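Trosivar Table Pack
Simulated demonstration kit for two-finger grippers

In stock, in the sense that files are always in stock. Instant download after checkout.

The Table Pack is a virtual table, a virtual gripper and a recorder. You drive, it writes everything down, and your learning system gets to study your habits, including the ones you were hoping to keep quiet. Fans of photorealism should see our more expensive products. We make none.

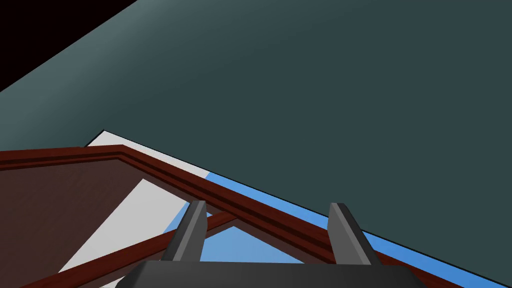
Words by the Clarkness product desk | Updated July | Filed under: Simulation, Teleoperation

The wrist view is the one most customers buy the pack for. It rides with the gripper, so both fingers stay at the bottom of the picture while the furniture swings around behind them at angles no interior designer would approve. Your policy will have to live with that view, and you may as well get used to it too.

The table is a reddish-brown wood with a molded rim, far nicer than anything in our office. We spent longer on that molding than we did on the manual. The backdrop is a plain slate teal. Past its edge the world stops and goes black, and customers who write in to report this receive a polite reply.

What you get

Table scene, with editable colors and lighting
Two-finger gripper model with wrist view
398 starter demonstrations, all driven by hand
Prumance recorder, single-seat license
Sobczak replay viewer
A manual of 7 pages, one of them blank

Recording

Press R to start an episode and R again to end it. Prumance saves the wrist view, joint positions and finger opening against one clock. Press X to throw an episode away. You will press X a lot on the first afternoon. Keep the slow runs and the slightly clumsy ones if they got the job done; a training set made up only of perfect approaches leaves a policy with no idea what to do when it drifts.

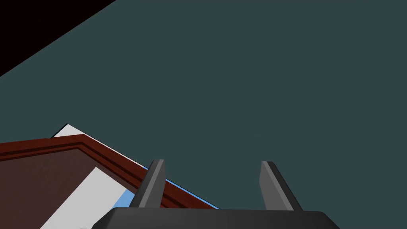
Wrist view with the fingers open and nothing between them.

Sobczak opens any episode and steps through it one frame at a time. Use it before training. It is also where you will learn that you hesitate before every grasp, and that your model has picked this up and now does it with more conviction than you do.

Requirements

A desktop computer with a dedicated graphics card, and 2 free USB ports if you use the hand controller (sold separately, naturally). Keyboard driving works and builds character.

Licensing

One license covers one lab. Demonstrations you record belong to you, bad ones included. Starter demonstrations may be used for training but may not be resold, should you find someone who wants to buy them.

Returns

Downloads can't be returned once opened. Write to support with your order number if a file arrives damaged and we'll send a fresh link.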